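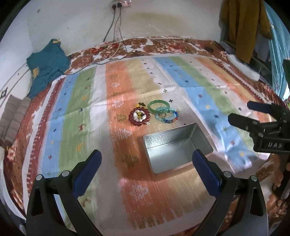
Gamska, February 13, 2019

Since we moved I wanted to write about the stove, and every time I sat down for it, the stove needed something. Tonight it is quiet. I put in the last wood at eight and closed the small door, and if I did everything in the correct order it will be warm until morning. I write "if" because I have been wrong in this many times since October.

For those who read me from before: we left the apartment in Dramura in the fall and we live now in Gamska, which has 2,302 people on the sign at the entrance and a train station where the train stops if you stand in a visible place. My husband works from home four days and travels on the fifth. I teach German and some English, half in the school here and half through the computer. We have two rooms that are finished, one kitchen that is almost finished, and an upstairs which I prefer not to discuss.

The house has no central heating. The seller, old Mr. Deák, told us this with a certain pride. It has two tile stoves and one iron stove in the kitchen. I grew up on the sixth floor with a radiator that could not be turned down, so in winter we walked in T-shirts and my mother opened the window in January. Heat was a thing that came from the wall. I did not know that somebody has to think about it the whole day.

The first mistake was the wood. We ordered it in September from the cheapest man, and it came very nice and yellow and it smelled wonderful. Our neighbor came to the fence and looked at the pile. He asked when we plan to use it. I said next month. He said "Aha" and went home. Later I understood this "Aha" completely. Fresh wood does not burn, it sits in the stove and cries. You hear it hissing, water comes out at the ends, the glass of the kitchen stove turns black in one evening, and the room has seventeen degrees if you are lucky. We lived like this for three weeks. Then we bought dry wood for 800 and covered the yellow wood with old roof plates, and there it waits for the next winter, or more probably for the one after.

The second mistake was that I treated the tile stove like a campfire. I put in a little wood, then again a little, then again, all the evening, because a fire should be kept alive, no? In the films they do it so. But a tile stove wants one big fire, fast, with a lot of air, and when the flames are gone and there is only the red part, you close it and leave it in peace. All the heat goes to the tiles and from there to you, slowly, for ten or twelve hours. It took me until November to believe it. In the first hour nothing happens at all, the tiles are cold, you think it is broken. Then you touch them in the evening and cannot keep your hand there.

(You must never close it too early. Please, if you have such a stove and you learned it from a blog, go and ask the chimney sweep. And buy the alarm for carbon monoxide. Ours hangs in the bedroom and in the room with the big stove, and I press the test button on the first of every month, to the great sadness of the cat.)

The cat is called Gurkus, for those who are new here. He understood the stove before both of us. There is a bench along one side, also from tiles, green, with one tile that does not match, and he took it on the first day when it was still cold, as if he had a reservation.

What I did not expect is how the stove changes the shape of the day. In Dramura my day had the shape of my timetable. Here I wake up at half past five, I take out the ash, I bring the basket, I make the fire, and then there are forty minutes when I have to be near it but I have nothing to do. In the beginning I took the phone. Now I mostly correct homework on the floor, or read, or I look into it. I have read more since October than in the two years before. I finished a very thick novel which I had been carrying from apartment to apartment since university, and I am sorry to report it was not so good.

Also, the house has climate zones. The big room is the south. The kitchen is the south when I cook and the north when I don't. The hallway is the north always — we keep there the potatoes, the boots, and on holidays the cake. The bedroom gets what is left when the door stays open, and it is enough for sleeping, but it is not a place where you would sit down in a shirt. We use every cover we have. The striped cotton rug is also on the bed, and it can stay there until spring as far as I am concerned. It is the one cheerful thing in that room, and I use the bed as a table besides, for jewelry, for the laundry, for the tax papers, for anything that wants a flat place. The real table is in the south and it is full of school.

I asked my grandmother's sister on the telephone how they did it with six people and one stove. She said: "We were cold." I was waiting for some wisdom after this but she wanted to speak about her knee.

There is an expression in my language for someone who sits by the stove all day, and it is not a compliment. It is a lazy person, one who lets the others carry the wood. I thought about it because I carry the wood myself and then sit by the stove, and I don't know if there is a word for that. In English I found "homebody", but it sounds like a medical thing to me. My students in the seventh grade proposed several others that I will not write down.

Now something for people who consider the same, because after my last post I received some messages with questions about the money. I can give only our numbers. The dry wood was 800, as I wrote. The green wood was 700, delivered, and the man left it in the street in front of the gate, so you can add our two backs and one Saturday of rain. The chimney sweep comes twice in the season and is not expensive. We had to change the door on one of the stoves since the old one did not close, and the man who makes such doors lives 17 kilometers from here and does not answer the telephone, one must drive to him. He was very kind when we finally found him. He measured the opening with a folded newspaper, and the door fits.

If you ask me whether it is cheaper than in Dramura, yes, it is. If you count the hours, I am not sure, and I decided to not count them.

I don't want to make it more beautiful than it is. There is dust. There is ash on the books, on the piano, in my tea. When we both had the flu in January, there was one morning when nobody wanted to stand up, and we had a real discussion under the blankets with legal arguments on both sides. I lost. And we can't go away for more than one night, as the water in the kitchen may freeze, the pipe is on the outside wall. My friends invited us to the mountains and I heard myself say that I can't leave the stove alone, like someone with a small child or a cow.

But when I come home at four from the school and it is already becoming dark, and I open the door to the big room, there is this heat which is not like from a radiator. It does not blow and it does not make a noise. You lean your back on it. My colleague, who has lived all her life with such a stove, laughs at me when I talk of this. She is putting in gas in March.

I still have to learn how to bake in the iron one. Until now the bread was black under and white above, three times. A reader from the last post wrote me that I should turn it after fifteen minutes and put a second tin under, and I will try on the weekend and report. If somebody knows how one cleans the black from the glass without buying the spray, please write it too. I have tried the wet newspaper with ash. It works on the middle and not in the corners.

It is ten now and the tiles are still hot on my side. Good night from the south.

Lilla Dudás

Filed under: House & Home, Slow Winter
6 comments
Share this post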